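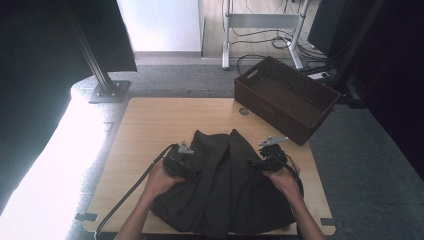

Grullora folding set - README

Garments folded on a small table and put in a basket. Plindunbridge room only. The Sinaga room has its own readme, don't mix the two, the labels are diffrent.

What's in it

2,174 clips, one garment to a clip. Split into 11 folders by type of clothing: tops, trousers, towels and so on. Folder names are in types.txt. If a thing could go in two folders it went in the first one that fit, alphabetically. Not ideal but it's consistent.

Dark clothes are over-represented. Blacks, olives, navy. Creases hard to make out on those, so the fold labels are weaker - see the column fold_sure (yes / no / blank). Blank means not checked yet, please don't read it as no.

The table

Light wood, square top, tape at the front corners. Keep the garment between the tape marks when starting. Grain shows up strongly in some clips and gets washed out by the lights in others. We did try turning the lamp down in October, then the dark clothes went to mush, so it went back up.

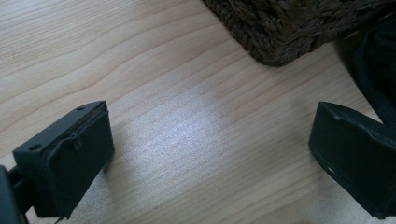 Clips with no garment on the table at all are kept in, under type "none". Useful for checking the glare before you start on colours. Leave them out of any count of folds.

How a clip is labelled

start - garment crumpled, any way up
flat - smoothed out, sleeves or legs apart
folded - last fold made
in_basket - let go inside the basket

Not every clip has all of them. Some stop at flat. Towels skip flat more often than not.

Baskets

Brown woven, rectangular. Listed as "kundatholm" in the older files and plain "basket" in the newer ones, same label. Will merge when there's time. Floor of the basket often hidden under clothes so in_basket is judged by the rim: past the rim and let go, it counts. Hanging over the rim doesn't. 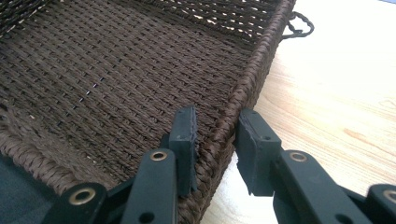
Plindunbridge, 1/21/22

Changes in this version:
- 30 clips taken out, wrong garment type
- 3 clips put back, they were fine after all
- towels folder renamed, was "towles"
- fold_sure added for dark tops, trousers still to do

Known problems: timings on the socks are off by a bit, use the order of the labels and ignore the seconds. Inside-out tops are marked inside_out but only from folder 3 onwards, earlier ones need going through by hand.

Spot a wrong label, put the clip number in fixes.txt with what it should be. One per line pls.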